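# The Woman Who Folds Maps

Thu 19 April

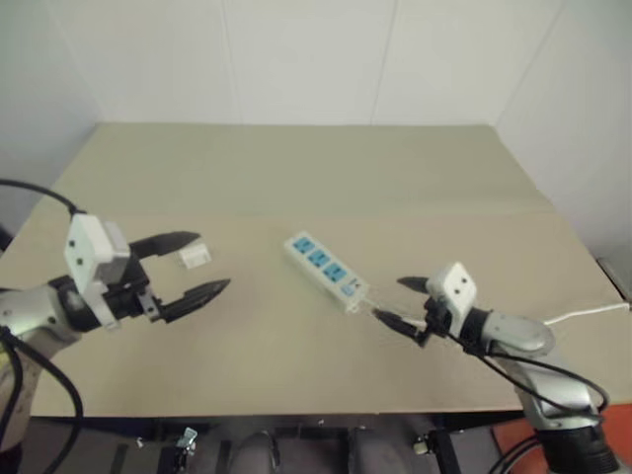 I went up to Dunmore to talk to a woman who has been repairing old road maps since 2000, and I'd planned on an hour (ha!). She started in on creases before I had my coat off. A crease is where a map goes first, she told me, and you can't get rid of one by leaning on it. I thought of a tabletop covered in a pale beige sheet, like cardboard, with one faint crease running across the middle, and asked if she'd bother with something that slight. "Oh, I'd leave it," she said. "That's a baby. Call me when you can see daylight through it."

She got into this by way of a glove box. Her father's old Waretti county map came apart in her hands on a road trip, and she taped it. "Regular tape! I still feel sick. It went brown in two summers and took half of Kesero Lake with it." These days she uses thin tissue and wheat paste that she cooks on the stove, and she has 443 maps in flat drawers down the hall, all of them mended by her.

I wanted to know which one was the worst. She didn't even have to think – a Flistitz hiking map somebody had kept in a boot. "It was basically oatmeal," she said. "I worked on it all winter and the guy cried when he saw it, and then I cried, and then he put it back in his boot."

Does she use her phone to get around? Sure she does, everywhere. She just likes having the whole county open on the kitchen table with her coffee, seeing what's next to what. "On the phone I never find out about a town unless I'm going there."

She tried to teach me the accordion fold before I left. I got it wrong 2 times and she took the map back.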